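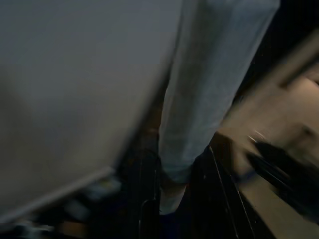 Flundetti Fabric Handling Arm

We built the Flundetti for the kind of back room where cloth gets picked up, carried over and put down all day long, and where the people doing it go home with sore shoulders. If you run a small laundry or a linen service, you know the room we mean! The arm takes over the reaching and lifting, one piece at a time, and your crew gets to spend more of the shift on sorting, mending and checking, the jobs that still want a good pair of eyes.

Our first long trial was at Heloddale, a linen service with 144 regular accounts. The staff there were kind enough to be blunt with us. They didn't want a machine that hurried them, so there's now a pace dial on the front of the control box (big enough to turn with a damp hand), and whoever is working next to the arm sets it. They also asked to be the ones who teach it new items, and we're so glad they did. You guide the arm through the move by hand, press Save, and give the item a name. Most folks get the hang of it in an afternoon, and two of the people on the folding side at Heloddale now do all the teaching for their floor and are paid at a higher grade for it.

It does have its limits, and we'd rather you heard them from us. Long, limp pieces can swing when the arm moves fast, so start slow and work up. Fitted sheets are still quicker by hand. Somebody should always be close by while it's running, and we ask that you talk with your crew before you order, and well before the crate shows up.

What comes with it
Arm and two-finger gripper
Camera for the wrist, already fitted
Control box with pace dial
4 spare finger pads
2 days of training at your place, for every shift

Order code: Grukham 367
Stand: sold separately, see the Frei stand page
Delivery: orders placed in November ship with the training days already booked

Questions about floor space or power? Send us a rough sketch of your room, pencil is fine, and we'll write back with a layout.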